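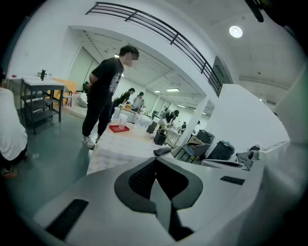

The Long Retreat to Orlow
June 6, 2025

Most wargamers I know have one campaign they never finish. For our club in Hiltinbridge it was the retreat to Orlow, which we started in March of last year with good intentions and too few painted horses.

The country is imaginary, but the armies are of the usual 1750s type, with tricorne hats and very long coats. The Duchy of Pokar wears green. The Electorate of Schwaiger wears a pale blue, which looked beautiful on paper and needed three coats on every figure. I painted 155 infantry in this color and I do not want to see it again for some time.

In the first months we played each battle with the rules we already had. They are good rules for a single evening, but they give no reward to a general who leaves the field early. A player with a beaten army stayed until the last battalion ran away, and then the campaign had nothing to continue with. After the second such disaster we wrote one extra page. A commander may now declare a withdrawal at the start of any turn, and each unit that leaves by its own road comes back to the next battle with all its strength.

This small page changed how people played. Cavalry, before always thrown forward in the second turn, was kept behind to cover the road. Schwaiger lost four battles in a row and still arrived at Orlow with 101 infantry figures from its original number. Pokar had won everything and was short of supply, with its guns two map squares behind.

The map is simple, 40 squares with rivers drawn in blue pencil. Moves were sent in by e-mail, and here I must admit a mistake of mine. I read one order with the wrong square, and a regiment of Pokar dragoons spent two weeks guarding a swamp. Their player accepted it with more patience than I would have.

The siege itself is now prepared. I have built 19 sections of earthwork from insulation foam, covered with filler and coarse sand, and the bastions are drying on top of my bookshelf. The gabions still have to be made. I tried them with string wound around nails, and they came out too tall for the gunners, so I will cut them down and try again before the first assault.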